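In praise of the small local paper

Our paper stopped printing in December, and I have been grumpy about it ever since. The Purdale Weekly ran for longer than I've been alive, and in its last year it was down to 4 pages, one of which was mostly the tide table and an ad for Bataineh Tyres. I read every word of it anyway, usually standing up at the kitchen bench with the kettle going.

People tell me the news hasn't gone anywhere, it's all online now, and I suppose some of it is. If the council closes the Stallis Road bridge I'll hear about it from a neighbour's post, along with 355 comments on whose fault it is and a photo of a lost cockatiel. What I won't hear is when the bridge was last closed, what it cost us then, and who promised it wouldn't happen again. The paper always put that in. It was often the dullest paragraph on the page and I've come to think it was the one we were paying for.

I grew up in a house where the paper was shared out in sections and you waited your turn (my mother had the crossword first, no argument). You ended up reading things you'd never have gone looking for. I know a surprising amount about lawn bowls. I know how the drainage scheme at Deltent was paid for, and I can still get quite worked up about it if you catch me at the right moment! A phone gives me more of whatever I looked at yesterday, which is pleasant enough, but it has never once told me the result of the under-twelves netball. 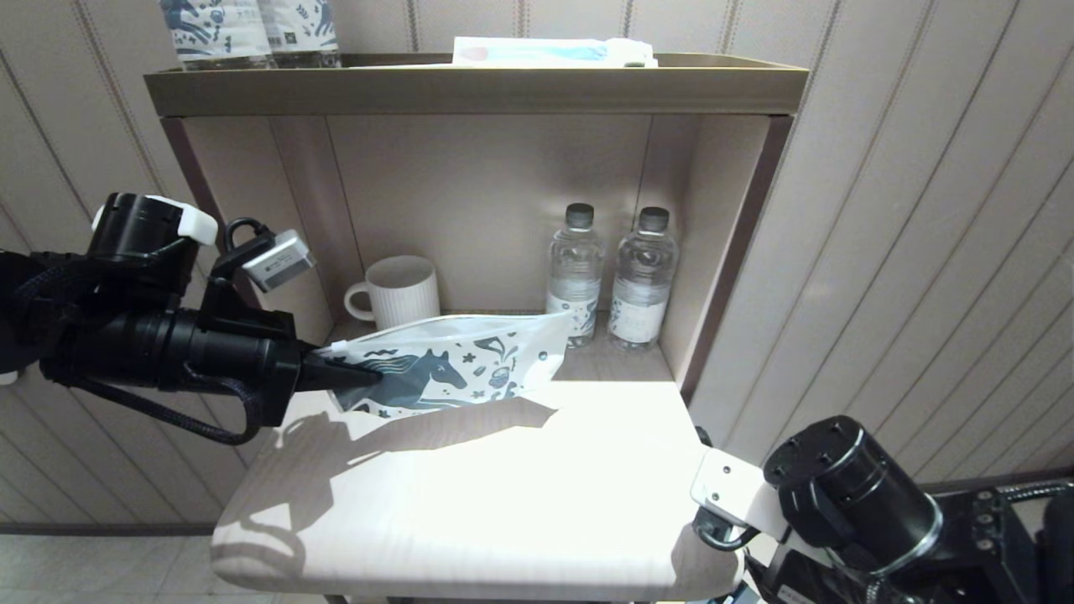
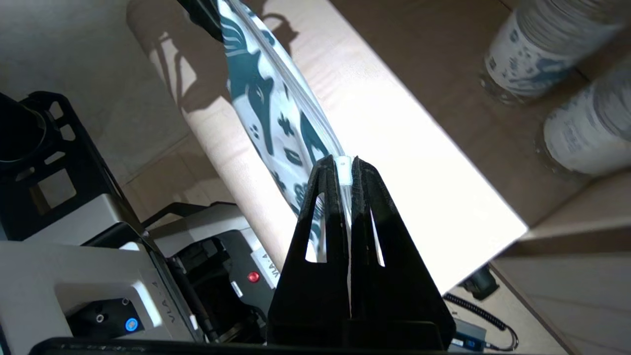 Marlow wrote to say I was being sentimental, that the Weekly had been mostly ads and wedding photos for ten years, and that if 600 of us had kept up our subscriptions and stopped borrowing next door's copy it would still be going. I've thought about that letter a good deal. It's a fair hit, and I'll own up to having borrowed the copy next door through most of one winter, with every intention of getting my own sorted out.

All the same, I'd say a word for the wedding photos. There are 2380 people in this district and for most of them the Weekly was the only publication that was ever going to print their name spelt correctly. You got in for being born, for winning a ribbon with your scones, and for dying, and somebody rang your family to check the details each time. My aunt kept her cuttings in a biscuit tin, and when we went through it after the funeral it was the nearest thing to a life story that any of us had.

I don't know what the answer is. There's talk of a newsletter, run off at the library once a month and left on the counter at the bakery, and I've put my hand up to do the folding. If they want someone to write up the council meetings I'd probably do that as well, though I'd need a cushion for those chairs.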